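Skoklow 整机拆解工位:自动化改造图集

本页收录 Skoklow 拆解车间 4 号工位改造后的作业照片。该工位处理退役台式机,原为纯人工流程:开盖、拔线、取内存、取硬盘、拆处理器,全部由一名操作员站立完成。改造后,内部取件由机械臂承担,操作员负责上料、异常处置和出料复核。控制程序由 Wieczorek 编写,夹具由 Worel 按车间图纸加工。

改造立项的依据是工时和手部劳损记录。六月统计时,全线当月入库整机 3699 台,其中 954 台经由 4 号工位。人工时期,操作员反映最多的问题有两项:内存卡扣反复按压引起拇指疼痛,以及机箱钣金边缘划伤。这两项动作现已从岗位说明书中删除,对应的防割手套仍按原标准发放,因为异常件还要靠人手处理。

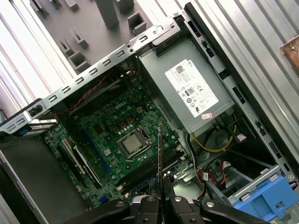 侧放的戴尔台式机,主板、电源与内存插槽均已外露,夹爪自下方进入机箱。

机型差异是节拍不稳的主要来源。同一品牌不同批次的机箱,硬盘托架的固定方式、线束走向和电源位置都可能不同。程序按机型调用取件顺序,识别不到匹配机型时停机并呼叫操作员,由操作员选择手动示教或转人工台。线束仍是难点:软线的位置每台都不一样,夹爪容易带线,现行规定是遇线束遮挡一律转人工,不做强行抓取。

岗位方面,原有操作员没有减少,工作内容有较大变化。每班开始前增加一次夹爪检查,项目包括指尖磨损、连杆间隙和紧固螺钉。车间把螺钉复紧周期定为 300 个工作循环,由当班操作员执行并签字,不再等设备科派人。为此,全体操作员补了机械基础课,考核内容为断电挂牌、急停复位和夹爪拆装三项。急停复位的考核不合格者不得单独当班。

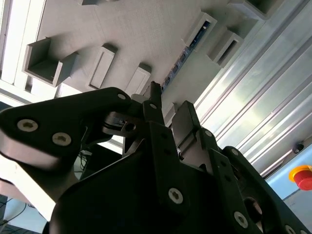
仰视角度的夹爪,连杆与指部的紧固螺钉可见;右侧为铝型材导轨,右下角露出红色急停按钮。

对于岗位变化,Nusrat Bhuiyan 在车间讨论记录里写道:“手确实不疼了,但现在一个班下来是眼睛累。以前拆一台心里有数,现在要盯屏幕,等它叫我。它连着叫三次的时候,比自己拆还赶。我希望呼叫能排队,别同时响。另外,转人工台的都是难拆的机器,产量还按老定额算,这个不合理。”

上述意见中,呼叫排队功能已列入下一版程序,处理方式为按停机先后排序,同一时刻只提示一台,其余在屏幕侧栏显示等待状态。定额问题由生产科另行核算,方案是将转人工件单独计件,按机型难度设系数。核算完成前,人工台暂不考核日产量。

另有两点供其他车间参考。其一,示教权限不宜只给班长。试运行初期只有班长能修改取件点位,夜班遇到新机型只能整批搁置,权限下放到操作员后,此类搁置明显减少。点位修改须留记录,次日由班长复核。其二,上料台高度应按人调整。机械臂对机箱的摆放高度有固定要求,最初的上料台照此设计,个子较矮的操作员需要抬肩搬运,后在台前加装了可调踏板。

Skerko 车间的同类工位正在安装,沿用相同夹爪结构,机型库从 4 号工位复制后再做本地校准。校准期间,两个车间的操作员轮换带班。轮换名单和夹爪点检表存放在车间共享目录,点检表以最新版为准,旧版纸质表格请交回班组统一作废。

联系我们:Skoklow 拆解车间工艺组 | 版权所有,转载请注明出处 | 返回顶部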